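Call for Participants: Small-Item Storage Study, Desktop Drawer Cabinets

Sandent is recruiting 43 adults for a study of how people put away small personal items in compact drawer cabinets. The work takes place at our Sedcombe site. Sessions run through October. The study covers toiletries, packets, sprays and similar things that tend to collect on a desk, bathroom counter or nightstand.

Purpose

Small cabinets are often sold with a tray on top and two or more drawers underneath. Product sheets list outside dimensions and little else. We want to record which items people place in the tray, which go in a drawer, and which are left on the table. The results will be used to revise the drawer layout guide that Sandent issues to its design clients.

The cabinet

The study uses a small off-white cabinet with a shallow, rounded tray on top and dark handles on the drawers. It stands alone on a white table and is turned at an angle, so that the drawer side can be reached without leaning across the top. Each session begins with the drawers closed and the tray clear.

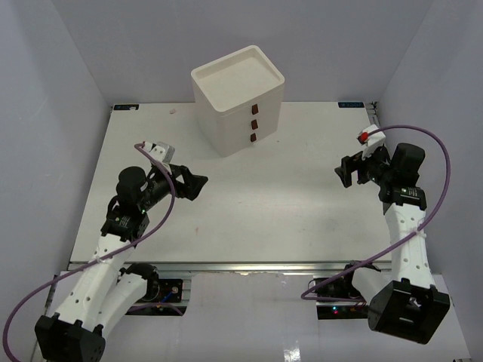
Eino Pesonen wrote after the pilot round that the angle took some getting used to, and that he would have turned the cabinet to face him if the instructions had allowed it. He also asked that the top drawer be given more time than the others, as most of his items ended up there.

Both points were reviewed. The angle stays the same, so that results can be compared with the pilot. The time limit per drawer has been dropped. Participants may now divide the session between the drawers as they see fit.

What you will do

A session lasts 2 hours, including a break. You will be given a set of small items and asked to put them away in the cabinet. You will then be asked to find and take out certain items from a written list. The set changes between rounds. Some rounds use items of one type only; others are mixed.

You will work with:
— small rounded items that can roll when a drawer is moved
— flat packets
— bottles and tubes, placed upright or on their sides
— spray bottles

In the mixed rounds, some items start inside an open drawer and others start on the table. You may move anything already in the drawer. You may not lift or turn the cabinet.

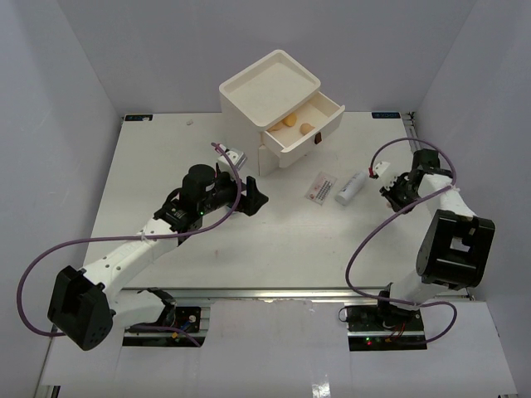
Top tray empty, one drawer open with small items inside, packet and white bottle or tube on the table.

Between rounds you will fill in a one-page form. It asks where you put each item, whether you changed your mind, and where you would keep the same item at home. Short answers are fine. The forms are coded by Tekle Seyoum using the Pruitt placement scale, which scores each choice by reach, visibility and ease of return. You do not need to know the scale to take part, and we ask that you do not look it up before your session.

Items are handled closed. No product is opened, sprayed or applied to the skin at any point. Labels are left on, and some of them are in languages other than English. If you cannot read a label, place the item by its size and shape and mark this on the form.

Cylinders are of particular interest. In the pilot, participants disagreed more about round bottles than about any other item type. A bottle laid on its side takes up more floor area in a drawer but leaves the height free. The same bottle stood in the tray is easy to pick up and easy to knock over.

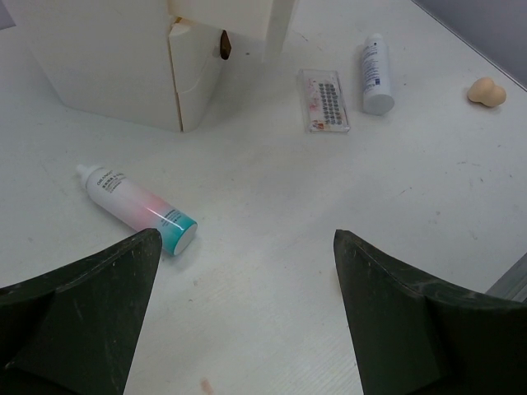
For this reason, one full round is given to bottles, and the form for that round has an extra section on which way each bottle was laid and whether it was moved a second time. Please allow a few more minutes for it.

Who can apply

You must be 18 or older and able to read the instructions in English. You should be able to pick up and place small objects with at least one hand. Left-handed applicants are encouraged to apply — the pilot group had only 2. People who design, sell or test storage products for a living are not eligible. Participants in the earlier Fistunico shelf study may apply.

Payment

Participants receive $200 after completing both sessions. Those who complete the first session only receive half. Parking at Sedcombe is free. Travel costs are not covered.

Records

Forms are stored under a participant number. Names and contact details are kept in a separate file and deleted 12 months after the study closes. You may withdraw at any time before the coding stage.

How to apply

Write to the study desk at Sandent with the subject line "Drawer study." State your age, which hand you write with, and whether you prefer a morning or afternoon session. Morning sessions start at 9:30 a.m., afternoon sessions at 1:30 p.m. Applicants who are accepted will receive the consent form and directions to the Sedcombe entrance by email. Please bring the signed form to your first session.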